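Shared Study and Meeting Rooms: Frequently Asked Questions

Trellport Residents' Services

Who may use the rooms?

The rooms are available to all current residents of Trellport and their registered guests. Bookings are made at the front desk or by telephone on extension 748. A resident may hold no more than 2 bookings at any one time.

What seating is provided?

Each room is furnished with office chairs on casters. Most are the folding mesh type, which can be stored in less floor space than a fixed chair. Please do not bring chairs from your own unit.

How should the chairs be left at the end of a booking?

Chairs in use at a table are to be pushed in beneath its front edge. Chairs that are not needed are to be folded by tilting the seat up toward the backrest. Hold the chair by the top of the backrest when moving it, and keep fingers clear of the seat while it is being raised or lowered.

Room with the curtains and lawn picture: chairs and table
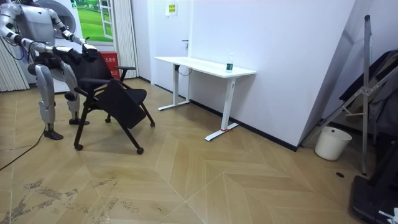
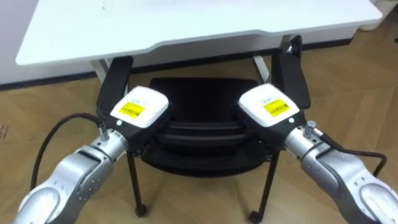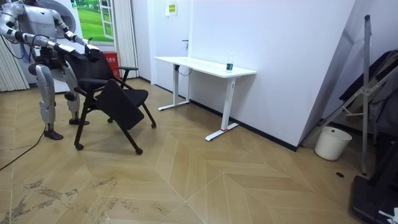
Page last changed: July 2021

May chairs be moved between rooms?

Only with the prior agreement of the Room Bookings Officer, Oanh Hứa. Chairs are allocated to each room according to its permitted capacity, and a chair found in the wrong room will be returned without notice.

Can a chair be rolled over the door strip?

No. Casters are readily damaged by the metal strip. Fold the chair and lift it across.

How is the table to be cleaned?

Wipe the tabletop with a damp cloth and dry it afterward. Solvents and abrasive pads must not be used. Whiteboard marker that does not come off with water should be reported to the desk.

What should I do if a chair will not fold or a caster is loose?

Take the chair out of use, attach a repair tag and notify Tuấn Triệu in Building Maintenance. Residents should not attempt repairs themselves. Replacement casters are normally fitted within 8 working days.

Is there a charge for damage?

Ordinary wear is covered by the residence fee. Where damage results from misuse, the cost of repair may be recovered from the resident who made the booking, to a maximum of $200 per item.

May I move the table?

Tables are to remain where they are. Requests for a different layout will be considered at the October review of furnishings and should be made in writing.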